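Ticket: Budget hold, second two-arm cell
Project: Ollesov
Status: OPEN, waiting on vendor
Opened: September 1, 2020

Problem: purchasing bounced the Fekeck quote again. Line 4 says "arm kit, complete" but no cables, no base plates, no rails listed. They want it itemized before they release anything. Need to know what the first cell really uses so we don't order short like in July.

Log

Checked the existing cell against the old parts list. Two arms, each on its own black base plate, both plates on the aluminum rails across the front. Old list has one base plate. Wrong, fix it.
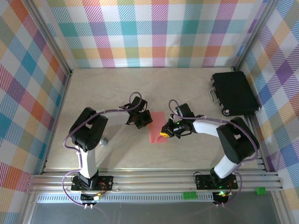 Cables next. Fekeck says the stock ones are fine, we say no, quote the longer ones for both arms. Price is 76 per arm set, lead time 20 days. Added to line 4b.

Patterned wall panels: not on any quote. Somebody bought those out of the general account. Asked Grasik for a price on three walls plus posts, they came back with 25 per panel, minimum order 5. OK but check the sizes first, the new bench is narower.

Gripper fingers: biggest open item. Fekeck only sells them as part of the whole gripper. Wuisan will do fingers alone, in pairs, but wants to know which tip we run before quoting. Sent them this, ridged face shows on the right one. 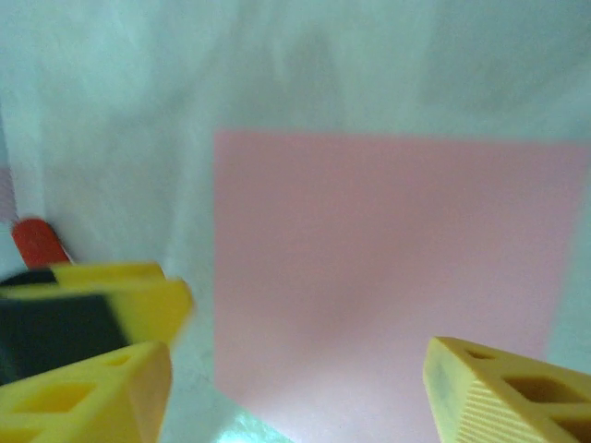 Wrist view, yellow fingers over pink sheet. Slanted tips, rectangular cutouts on top.

Wuisan replied, they can match the tip. Ridges are extra. Asked for both prices, with and without. Also asked for a spare pair per arm, put it on its own line so purchasing can strike it without killing the rest.

Wrist cameras: leave on the Fekeck quote, no change.

Still to do
- base plate qty to 2 on the master list
- measure new bench, then confirm panels w/ Grasik
- Wuisan finger prices, chase if nothing in 5 days
- fabric for the work surface, no part number anywhere, need one
- resubmit whole thing as one request, NOT seperate ones, they get approved out of order

Do not close until the revised Fekeck quote is attached.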